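Speaker notes - "What's in the closet?" (Flarkwood library staff evening, March)

Opening (go slow, people are still finding chairs)

Thank everybody for coming out, and mention that the coffee at the back is for them too. I want to say right away that I am not a network person by training. I came to this because our wiring closet at the Flarkwood branch was a mess, and one winter it landed on my list. We had 17 boxes of old equipment in there and some 400 cables, and hardly a label on any of it.

What a switch is

Keep this part friendly. A switch is the box everything in the building plugs into, so the computers, the printers and the checkout desk can all talk to one another. I like to compare it to the mail slots in our staff room - things come in, and each one goes out to the right place. Pause and let people look at the slide, because many of them have walked past one of these for years without ever really meeting it.

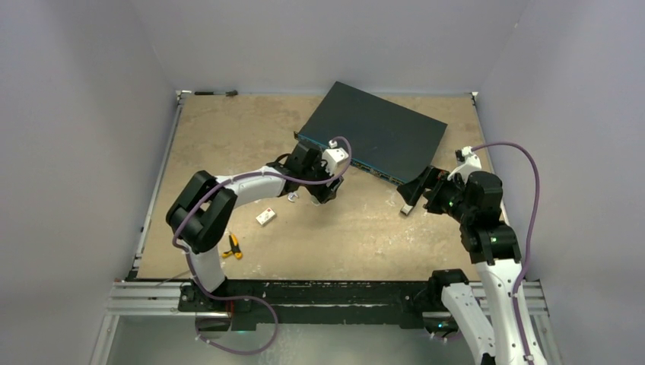
Which way is the front?

Point to the row of ports with the little teal-blue accents. That long side is the front. The top is plain, so if you're on the phone with me and I ask what you see, please look along the edge! Tell the Hsu Street story here, the one where we spent most of an afternoon talking about two different sides of the same box. (Skip it if we're past 7:15.)

Taking an old one out

Write down what is plugged in where before you pull anything. A phone picture is fine, and masking tape is even better. Unplug the power, then the cables, and have a second pair of hands ready for the other end if it's mounted up high. Set it down on a clear table with the ports facing you and put the label on right then, while you still remember which closet it came from.

Money, briefly

We set aside $2,000 for the whole project and spent $700 of it on shelving and labels. The rest is still there for the Camero Road branch, whose closet we open in April. Sign-up sheet is by the door - bring a flashlight.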